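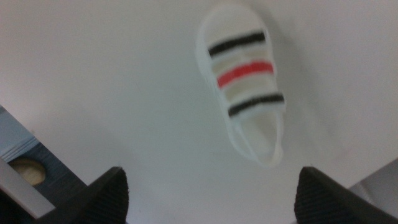

Plalard Wrist Kit
Price: £73 (gripper not included)

I'm Kerubo Kimaro and I put the Plalard kit together with Orla Dolan, mostly because we wanted one for our own work on grasping and couldn't find a wrist camera we got on with. So this page is half shop listing, half lab notebook - sorry if you only came for the price!

The work it was built for is pale things on pale tables. White shoes on white tops are miserable for a gripper, as the outline is little more than a bit of grey shading. Our method (we call it Rarneo) stops hunting for the outline and looks for whatever does stand out, say a coloured stripe across a strap. It then guesses where the rest of the shoe ought to be and works out where the two fingers should go.

We ran 3597 attempts at our Lardale bench, half with Rarneo and half with the plain outline method. Rarneo did better on anything with a pattern, and by a good margin on slides and sandals. On completely plain white shoes it made no difference at all, and I'd rather you knew that before ordering. Blurry views bothered it less than I'd feared, so we left them all in the training set (Nafula Owino wanted them out, and we argued over that for most of April).

What you get
Wrist camera and bracket
2 m cable
3 spare mounting screws
Rarneo code and our settings file

Will it fit my arm?
It fits the Lenihan wrist plate straight off. For anything else, send me a drawing of your plate and I'll have a look. You'll want the fingertips showing at the bottom of the view, because Rarneo uses them to judge how far off the shoe is. If you can't see both tips, tilt the camera down a touch and run the set-up script again.

Can I use my own fingers?
Yes, but measure the gap fully open and put it in the settings file. Pendo Makokha forgot this and spent an afternoon closing on thin air.

Orders go out in the mornings. The full write-up, with all the failed grasps, comes in the same download as the code.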